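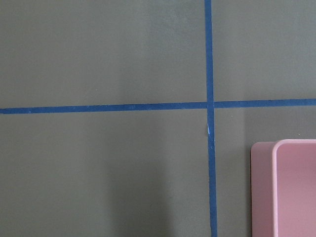
Tape on the bench, seen from the arm's wrist camera, with a corner of the pink tray.

Nouhaila Slaoui has been sold sorting machines before, and she would like me to know that one of them is still under a sheet in her stockroom. So when Berrada offered her small repair-parts business a trial of the Akelar, a bench-top arm that comes with a wrist camera and a monthly service plan, she said yes on one condition. She would write down everything it got wrong.

"They told me it would be picking on the first morning," she says. "It was picking on the first morning. It was picking up the same washer and putting it back."

The Akelar is sold as a kit. You get the arm, the camera, a controller, and a setup guide that runs to 331 pages in the printed version. Berrada's pitch is that a shop with no engineer on the payroll can mark out a bench with ordinary painter's tape, show the arm a few dozen picks by hand, and leave it to get on with things. The tape splits the bench into areas and the software is meant to learn which area is which. It's a cheap idea and I rather liked it. Slaoui liked it less by the end of the first week.

"Blue tape is fine until you have to lay it again," she says. "Ours isn't dead straight. Whose is? I asked support how straight it had to be and the answer was 'reasonably'. I've got a supplier who says that about delivery dates."

I put this to Amr Gaber, who runs customer setup for Berrada. He was friendly about it and didn't dodge. The tape is only a rough guide, he told me, and the system should cope with a strip that drifts a bit from one end to the other.

"We don't ask people to get a ruler out," Gaber says. "If the lines cross somewhere near where they crossed during teaching, you're fine. What hurts you is moving the camera bracket and not redoing the check."

How near is near? He said he'd have to look it up, and later sent me a link to the guide. I couldn't find a figure in it.

The trays were the other sticking point. Slaoui's go in one corner of the bench, where her staff can reach them, and that puts them at the edge of what the camera sees when the arm is in its resting position. Gaber says this doesn't matter, as the arm moves and the view moves with it. Slaoui says it matters when the arm stops and she is trying to work out from the screen what it thinks it is looking at.

"I get a lot of bench," she says. "I get a bit of tray. Then I get a message that says 'target uncertain'. Well, so am I."

She kept the log, as promised. Over the trial in March the arm was asked to make 2502 picks, and she or one of her staff had to step in on 200 of them. Berrada calls that a good result for a shop that set the thing up without help. Slaoui points out that each time, somebody had to put down what they were doing, walk across, clear the message and wait for the arm to go home before it would start again. She has not worked out what that costs in wages. I think she should before she signs anything, and I said so.

Gordon Fraser, who fitted two of these kits at a packing firm in Verville and now does it for a living, was the most relaxed of the people I spoke to. He is paid by the day, so bear that in mind.

"People want it to be a toaster," he says. "It's closer to taking on a lad who's never seen your shop. First hundred picks, stand next to it. If the tape's lifting, press it down. If it's scruffy, peel it and start again."

Does starting again mean teaching it again?

"Sometimes," he says. "Usually not. I wouldn't promise."

That "usually" is what bothers me about the service plan. The basic tier includes remote help, but a re-teach done by Berrada's own people is charged on top, and the sales page says nothing about how often a customer might need one. Gaber told me most never do. I asked for the numbers behind "most" and was told they weren't being shared yet.

Slaoui has asked for another month on the same terms before she decides. She wants to try the trays nearer the middle, and she wants the tape question answered in writing. Her stockroom has space for a second sheet, she says, but she'd sooner use it for stock.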